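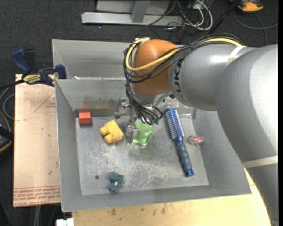 By Tyra Granström
Fiction | Filed under: Short stories

The planner had refused the hairbrush again.

"Define refused," said Gøran Wallin, from under the desk, where he was looking for the biscuit he had dropped.

"It found 499 grasps. It scored them all. Then it asked to be excused."

"It can't ask to be excused."

I turned the screen so he could read the log. At line 463, in the flat grey type that Idix uses for everything from greetings to fires, it said: NO CANDIDATE SELECTED. DEFER TO SUPERVISOR.

"That's me," said Gøran, rather pleased. He had been supervisor at Stestholm since December and the software was the first to mention it.

He came out with half the biscuit and read my code, which he did the way other men read menus, wincing at the right-hand side. The red block was fine. The yellow one was fine. The green thing with the wavy edge, which the perception model had labelled PASTRY, 0.91, was fine. Only the brush brought on this attack of manners.

"It's the bristles," I said. "The depth map goes to porridge. Every time it looks, the brush is a slightly different brush."

"I've had colleagues like that."

"So the scores wobble, nothing stays on top for long enough, and it gives up after 40 rounds."

"Tell it to aim for the handle."

"I'd have to tell it what a handle is."

Gøran considered this. Somebody at Darnisov had once spent a whole summer telling a planner what a handle was, and had gone into cheese.

I lowered the threshold instead. It was a cowardly fix and I gave it a cowardly name, temp_final_2, and pressed return. Candidate 191 went green. The log paused over it.

GRASP SELECTED, it wrote. SUPERVISOR NOTIFIED.

Gøran's phone buzzed in his pocket. He took it out, read the message twice, and typed back, "Thank you."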